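Dristetti Awarded Contract for Field Communications Shelters

TROVIVSTEAD, August 4, 2020 – Dristetti has been awarded a contract to supply 433 deployable communications shelters for use in multinational ground exercises. Deliveries begin in November and will be completed in two production lots.

The shelter, designated Plokance, houses the radio, power and network equipment needed to link a forward command post with air and ground units. It can be carried on a standard military flatbed truck or slung beneath a medium-lift helicopter. A trained crew of up to 7 can bring it into operation without lifting gear.

Each unit is supplied with dual-redundant power conditioning, filtered ventilation and an electromagnetic shielding liner. The empty shelter weighs 2,083 pounds. Internal racks accept existing radio sets, so units can transfer current equipment without modification.

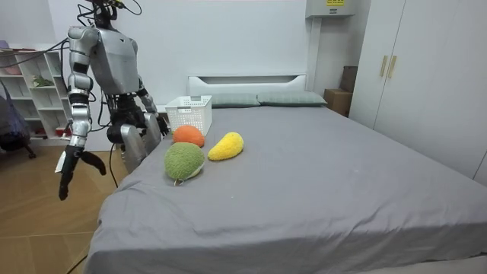
A humanoid robot beside a bed.

Under the terms of the contract, Dristetti will also provide operator training, spare parts and depot-level repair. Shielding liners will be manufactured by Abbasi, which supplied the same component during the qualification phase. Final assembly and acceptance testing will take place at the Trovivstead plant.

"The requirement called for a shelter that can be moved and reconnected several times during a single exercise," said Parisa Ansari, program director at Dristetti. "Most of the design work went into the cable entry panel and the grounding system, where earlier shelters lost time during setup."

Qualification testing covered vibration, blowing sand, rain and low-temperature storage. Shielding performance was measured before and after transport trials on unpaved roads. First-lot shelters will be delivered with the revised door seal introduced during those trials.

Technical data sheets are available to authorized customers on written request to the Dristetti program office in Trovivstead.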